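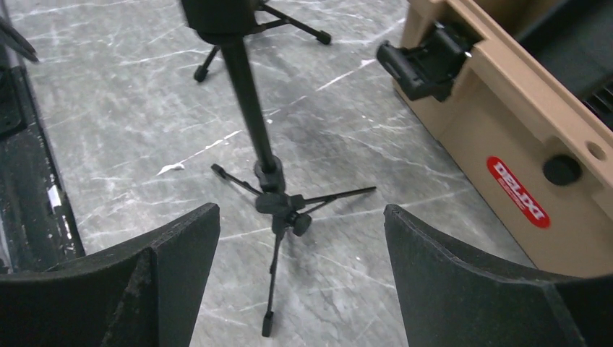
Week 3: collecting demonstrations for a packing task

A policy trained by imitation can only recover from situations that appear in its examples. The first decision is therefore what to vary between episodes and what to hold fixed. In the Trotimico set we vary the layout of the stands and hold the case model fixed. Thin parts deserve the most attention. The wrist view gives a black tripod leg between two black fingers, with little contrast except against the grey floor, and a small error in approach angle is hard to recover from such a view alone. Operators should pause briefly before closing on a leg or pole.

Targets for the exercise: 700 episodes, split over 5 layouts. Each operator records 20 episodes, then rests. 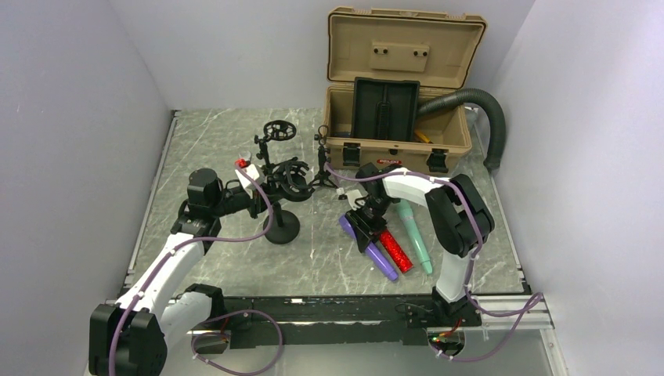
Between episodes the layout is reset by hand from the printed card. Do not reset by eye – small drifts build up and the layouts end up overlapping. Label each episode at once as complete, partial or failed. Failed episodes are kept, but go in a separate folder and are left out of the first training run.

An episode is discarded only if:
a camera stream drops
the operator's hand enters the workspace
the time stamps of the two arms disagree

Reading for next week: Husar notes, section 3. Questions on labelling to Hema Reddy.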